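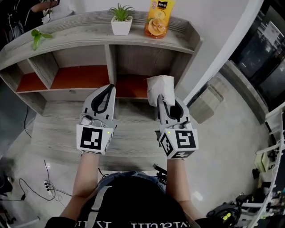 Issue 489

The Tenant of Room 3: a talk with a serial furnisher of small offices

She has moved offices ten times and regards this as a kind of education, though she is not sure in what. The current one is in Ornberg, above a shop that sells aquarium filters, and she agreed to talk on condition that I not print her name. Her old landlords read, she says, and some of them hold grudges about wall anchors.

Her trade is bookkeeping for small businesses, so she can work wherever there is a surface and an outlet. What she has learned to care about is everything under the surface. "People shop for a desk like they're shopping for a horse," she told me. "They walk around it, they pat the top. Then they get it home and find there's no place for their knees."

Her first office had a desk left behind by a driving school. The drawers opened only if you lifted and pulled at once, a motion she can still do in her sleep. The second had no desk at all, and she spent a winter working on a door laid across two filing cabinets. She speaks of that door with real tenderness. It was level, it was long, and it had a hole for the cords where the knob had been.

Things went downhill when she started making money. In Cokmont she paid 828 dollars for a desk with a leather top and discovered that leather and ballpoint pens have a relationship. "I had somebody's entire sales tax return printed backward in that desk," she said. "I sold it to a man who collects fountain pens, and I did not bring up the tax return."

I asked about shelves, which I had been warned was a mistake.

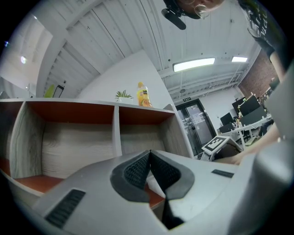 Do open shelves work better than drawers in a small office?

"For anything you use every day, open shelves. For anything you're ashamed of, drawers. I'm a bookkeeper, so my clients bring me both."

Her theory, which she has clearly delivered before, is that a drawer is a place where decisions go to be postponed. You put in a charger for a phone you no longer own. You put in a takeout menu. By May you have a full drawer and you buy another cabinet. An open shelf, on the other hand, sits there and judges you, and in her view a little judgment is good for an office.

She admits that the theory has holes. Open shelves collect dust, and they collect the things other people set down on their way through. She once had a bicycle helmet for an entire year. She moved it to sweep and moved it back again, and when the owner finally came for it she felt a slight pang.

"Depth is where they get you," she said, tapping the table between us. "Make a shelf too deep and you've made a cave. I lost a stapler in the Jekach building. I moved out without it. As far as I know it's still back there, and I hope it's doing well."
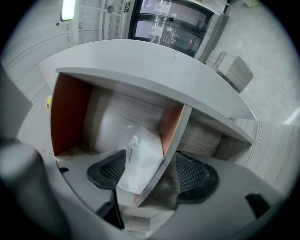
She would also like a word with whoever decided that every cubby should be the same size. Her binders are tall, her envelopes are short, and her lunch is a third shape entirely. In Akbulut, two offices back, she took a saw to one of the dividers. It was a rented unit. The landlord noticed in the second week, and she paid for a new divider, which she then left leaning in the hall until her lease ran out.

Would she ever buy a house, I wondered, and build the thing exactly as she wanted it? She looked at me as if I had suggested she take up falconry.

"Then I'd have to live with it," she said. "With a rental, you can always blame the last person."

Her lease in Ornberg has a year to run. The desk came with the room, wobbles slightly to the left, and is steadied by a folded parking ticket that she insists has been paid. She has already been to see a place across the river with better light. The shelves there, she reports, are far too deep.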